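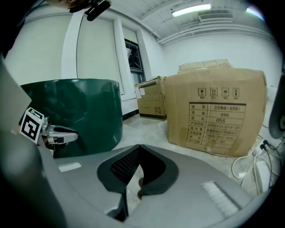

Trarwood Economic Monitoring Group
Minutes of the meeting held on 11/5/24

Chair: Maarja Toom
Also represented: Sornell, Szczepańska (by written comment)

1. Minutes of the previous meeting
Agreed as a correct record, with "monthly" changed to "quarterly" in item 4.

2. Inflation in Grurnora
2.1 The group received the price paper. The index, set at 1,000 at the start of the series, stood at 2,386 at the latest reading. Food and fuel accounted for most of the rise.
2.2 Sornell asked if the index used official or street exchange rates for imported goods. The Chair confirmed that official rates were used. The gap between the two had widened and the index was likely to understate the true rise.
2.3 Agreed: both rates to be shown side by side in the next paper.
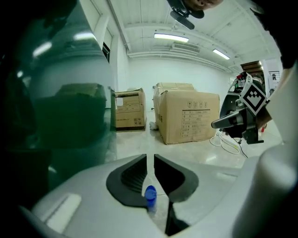
Small blue object between the black finger pads of a hand-held gripper.

3. Wages and household survey
3.1 The survey had 251 usable returns. Returns from rural districts were thin and no regional split would be published.
3.2 Szczepańska's written comment was noted. It argued that payment in goods should be valued at local market prices. The Chair supported this in principle but wanted the method written down first.
3.3 Action: Szczepańska to circulate a draft method note, two pages at most.

4. Currency reserves
4.1 The central bank had not released new figures. The existing estimate was carried forward and would be marked as such.
4.2 Import cover was discussed. Sornell considered the 60-day assumption too generous given the arrears to fuel suppliers. No change was agreed.

5. Publication
5.1 The summary report to be issued in June. Table 3 to be redrawn with the base period stated in the heading.
5.2 Action: Chair to clear the final text.

6. Any other business
The glossary still gives two definitions of "arrears". Sornell to correct.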